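Search help topics and tickets
Search

Ticket: Ovum incubator, humidity falls overnight and won't settle
Product: Ovum cabinet incubator with pump and water bottle
Status: Open, waiting on customer

First message

Hello Triltby support! First of all, I love this machine. I hatched quail in a polystyrene box for years, turning every egg by hand and topping up a saucer of water, and the Ovum has made the whole business a joy. So please read what follows as a happy owner with a puzzle.

The puzzle is the humidity. I set it to 67 for the last few days before hatching, and during the day it sits there beautifully. Overnight it slides. By the time I come down in the morning the display has dropped well below the set point, the low humidity light is flashing and the pump is ticking away as if it were doing its job. Then over breakfast it climbs back up, as if nothing had happened. The temperature never budges the whole time.

What I have tried so far:

- Topped up the water bottle. It was over half full anyway.
- Pushed the tube firmly on to the pump at both ends.
- Restarted at the wall and set everything up again from the menu.
- Changed the evaporating pad for the spare one in the box.
- Moved the cabinet away from the window, in case of draughts.

No difference from any of them. There are no eggs in it at the moment, so I can test whatever you like for as long as you like.
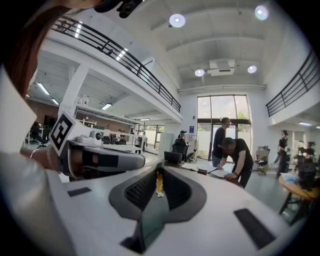 I should add that I have a separate humidity meter, a cheap one, and it agrees with the display within a point or two. So I believe the sensor, and I think the air in there really is drying out.

Reply from Triltby support

Thank you for the clear notes, they save a lot of back and forth. If your own meter agrees with the display then we can leave the sensor alone for now.

Please try these in order and tell us what happens after each one.

1. Take the tube off at the pad end and let it drip into a measuring jug. In the menu go to Service, then Pump test, and let it run to the end. You should collect 245 ml.
2. Look along the whole tube in good light for a flat spot, especially where it passes through the back of the cabinet.
3. Check the vent slider on top. It can creep open if the cabinet is knocked or moved.
4. Let us know whether the room gets much colder at night. Cold air holds less moisture, and the fan is drawing it in all the time.

Customer

Right, a very enjoyable evening with a jug!

Pump test: I got a good bit less than I should have. I ran it again straight afterwards and got the full 245 ml. I ran it once more and it was short again. The pump sounded just the same every time.

Tube: no flat spot that I could find. I did find a faint greenish tint inside the last stretch before the pad, so I have ordered new tubing from Ó Ceallaigh, who do the poultry supplies out on the coast road and seem to stock every size ever made.

Vent: it was further open than I had left it. I've closed it to the second mark. The overnight drop was smaller, but it still dropped.

Room: yes, it cools down. The heating goes off at bedtime.

Reply from Triltby support

That is very useful. A pump that gives the right amount on one run and less on the next is nearly always drawing in a little air. The usual place is the bottle cap, where the tube goes through the rubber washer. When the water level falls below the washer end of the dip tube, or the bottle is tilted, you get a bubble, and a bubble can sit in the pump head for hours.

Please take the cap apart, rinse the washer in warm water and put it back with the ribbed side facing down. It is very easy to fit upside down, and we have done it ourselves on the bench. Make sure the dip tube reaches the bottom of the bottle.

Then prime the pump: Service, Prime, and hold the button until no more bubbles pass. After that, leave the cabinet shut for 90 minutes before you take a reading. Opening the door starts the settling time all over again.

Customer

Ribbed side was facing up!! I must have turned it over when I cleaned everything after the June hatch. I was so pleased I went and made a cup of tea before putting it back together.

Washer turned, dip tube pushed right down, pump primed. A whole string of bubbles came through, and then a clean run of water. The door is shut and I am not going to touch it.

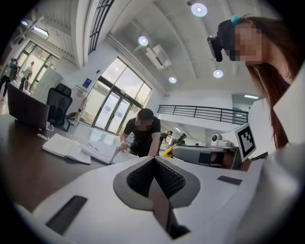
Dranevel, 19/08/2025

Morning reading: 67 on the display, and my own meter one point under. No flashing light! The pump test came out at the full amount both times I ran it.

I have left the old tubing in for the moment so as not to change two things at once. The new length is here, and I'll fit it once I've had a few more steady nights. Is it worth running something through to clear the green tint, or does the pump dislike cleaning fluids? I have the brooder disinfectant, but the label says nothing about rubber.

Also, a small request for whoever writes the handbook. The drawing of the bottle cap on the cleaning page shows the washer from the side, and the ribs can't be seen at all. A view from underneath would be wonderful.

Reply from Triltby support

Lovely news. Please keep disinfectant away from the pump head, as it makes the rollers sticky. Plain boiled water, cooled, is all it needs, and the new tube will deal with the green. Change it after every 400 hours of pumping, and you can see the running total under Service, Hours.

We have passed on the point about the drawing. We'll keep the ticket open until your new tube is in, so do send us the reading from the first night with it.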